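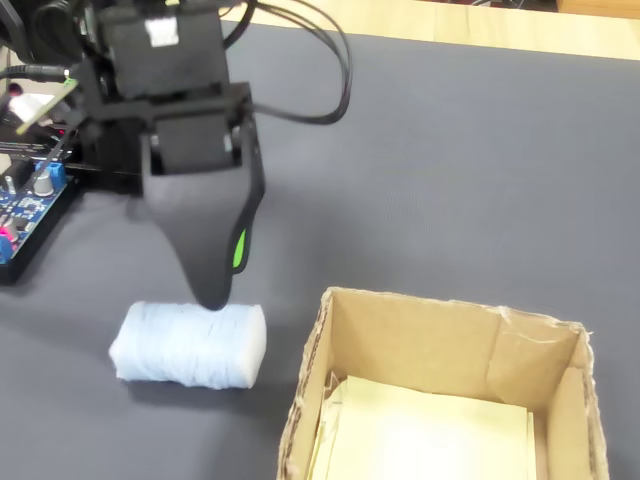 Posting and parcels: your questions

I get the same handful of questions every week, so I've put my answers in one place (last tidied up 20 Apr 2021). If yours isn't covered, drop me a line through the contact form.

What do you pack things in?
Cardboard boxes, nearly always ones that have come to me with something else in them. I keep a stack under the stairs and it's up to 28 at the moment, so please don't send me any more, lovely as you all are!

Do you peel off the old labels?
If they come away nicely, yes. If they start taking the cardboard with them I stick the new one straight over the top, making sure the old barcode is completely hidden. A parcel to Tillholm once went back to its first sender with me waving it off, and I'm not doing that again.

Why is there a cloth in my box?
It's instead of bubble wrap. I fold it to suit the box and tuck small things inside the folds, and it's yours to keep. Wash it at 30 and it'll do for glasses or dusting. 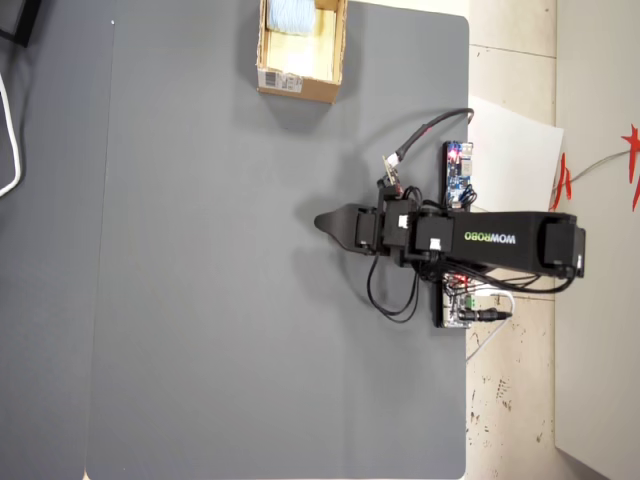 Blue cloth, folded, in an open box.

Can I choose the colour?
Sorry, no. I buy them as a mixed bundle from Adar and you get whatever's next on the pile. I've sent out more than 176 of them now and only had one complaint (it was orange, fair enough).

How long will it take?
I post from the counter in Trerkico, and most parcels get there within a few days. The islands are slower. If you've heard nothing after 11 days, tell me and I'll chase it up.

Can I send the box back for another go?
Yes please, if you're local! Flatten it and leave it in the porch. Everyone else, just use it again for something of your own.

Are you open all year?
I close for two weeks in June. Orders still come through, they just sit there until I'm home and have found the tape.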